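Descaling Interval on the Grandix, Revised

May 6, 2024

The manual for the Grandix tankless heater gives one descaling interval for all installations: once a year. It doesn't ask for water hardness. In Stirkthorpe the supply comes from limestone wells, and the test strip at my kitchen tap reads well into the hard range, so I started keeping a log last August to find a better number.

The method is simple. Inlet and outlet temperatures are read at the unit with the hot tap fully open and the setpoint fixed at 126 degrees. Flow is timed into a bucket at the laundry sink. A clean heat exchanger holds the setpoint at full flow. A scaled one can't, and the controller throttles the valve to compensate, so flow drops while the outlet temperature still looks normal. Anyone watching only the temperature display will miss it.

Flow stayed flat for the first few months, then fell 9 percent over a short stretch. I had expected a straight line. The inlet screen was clean, so I ruled that out and flushed the exchanger with white vinegar. Flow came back to within the error of the bucket.

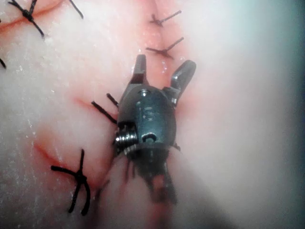 Katiyar wrote in to object that vinegar is too weak for this job and that citric acid would finish in half the time, and also asked whether the pump was pushing against the normal direction of flow. Fair on the first count. The pump feeds the cold side service valve and returns from the hot side, as the manual shows.

The revised schedule is a flush every 8 months or roughly 3,000 gallons of hot water, whichever comes first. I'm using citric acid for the next one — same pump, same hoses, fresh washers on both service valves. The old washers had taken a set and the hot side one wept until I replaced it.

Still open: whether lowering the setpoint slows the buildup enough to measure. That needs another full cycle of readings.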